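Claluvura wavy dishcloths: a review after a lot of wiping

I bought these because my friend Mabli Trevor wouldn't stop talking about hers, and because the kitchen sponge situation at my place had gotten grim. Claluvura sells them in a pack of 5, and I went for the coral stripe (there's also a plain gray, but come on). They're thin! Way thinner than I expected. If you're picturing a thick terry rag, picture something closer to a heavy-duty wipe that you get to keep.

They come bigger than I like, so I chopped one down with kitchen scissors for small jobs like the coffee maker and the soap dish.

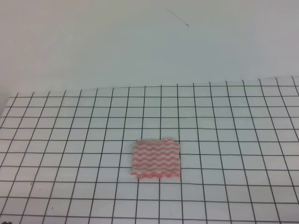
Cutting them yourself is fine as long as you can live with a ragged edge. Mine isn't hemmed and it isn't going to be, because I don't own a sewing machine and I'm not hand-stitching a dishcloth. A few threads came off in the first couple of washes and then it settled down. The color has gone softer too, which I kind of love. If you want crisp bright stripes forever, get the gray.

As for the wiping part, I'm really happy. Coffee rings, toast crumbs, the sticky patch under the honey jar, all gone with a damp cloth and no spray. It picks up crumbs instead of shoving them around, and it rinses out fast under the tap. Grease is another story. After bacon I needed dish soap and two passes, and the cloth smelled like breakfast until laundry day. The Skoro cloths I had before were better on grease but took forever to dry and got that swampy smell by day three, so I'll take the trade.
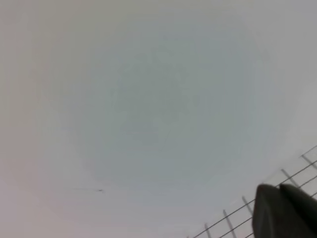
Walls were my big question, since Efa Hughes left a comment on my last review asking if these would take scuffs off flat paint. Yes, mostly, if you go easy. On big pale stretches I use barely any water and work in wide, slow circles. The thing about a plain light surface is that you stop noticing it until there's one little dark streak and then it's all you can look at. Try a hidden corner first and see whether it's dirt or a real scratch, because no cloth is fixing a scratch. I pressed too hard behind the trash can and ended up with a shiny spot, so learn from me!

Would I buy them again? Yep, and I already have a second pack in the drawer. I'd knock off a little for the grease thing and for the fraying if you cut them. Wash warm, skip the fabric softener, hang them flat if you have the room.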